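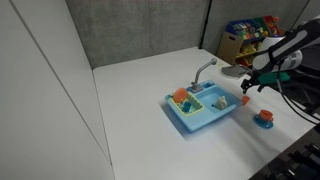

## Ristance hand controller, for teaching a robot arm by remote

I'm Bevan Tamihana, and I wrote most of the Ristance firmware, so forgive me if I get excited in places. It's a one-hand controller. You hold it, you move, and the arm across the table moves with you! Squeeze the trigger and the two fingers close. Every move you make gets saved as a demonstration you can train on later.

We like to start people on a toy sink. Plates, cups and a dish rack are stuff everybody already knows how to handle, so you can think about your wrist and forget about the rules of the task. Small soft things are harder than they look (I still fumble them), and a basin with a rim makes you plan how you come in. Go in from straight above until you've got the feel for it.

### What's in the box

- Ristance controller, right or left hand, 354 grams
- Base station and table clamp
- 4 swappable grip pads
- USB cable and a short foot pedal cord
- One seat of Szekeres, our recording software

The foot pedal itself is sold on its own, under the name Ellia. I'd get it. Tapping a pedal to start and stop a recording beats reaching for the keyboard every single time, and your clips come out a lot cleaner at both ends.

### Recording your first task

Pick something short, like moving one thing out of the basin and over to the table. Thu Đặng, who runs training here at Zotside, has new folks do 7 practice runs before they save anything, and then keep going until they have more than 130 good ones. Sounds like a lot, I know, but it goes quick once your hand settles down. Move things a little between runs too. Turn the cup, slide the saucer over, put the sponge in a different corner.
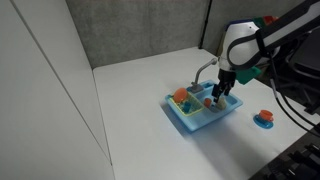
**Can I throw out a bad run without losing the rest of the session?**

Hold the side button for a second and the last run gets marked as discarded. It stays on the disk until you close the session, so you can bring it back from the Szekeres run list if you change your mind.

### Before you order

Check that your arm takes position commands over the network. If you're not sure, send us the model name and I'll look it up myself.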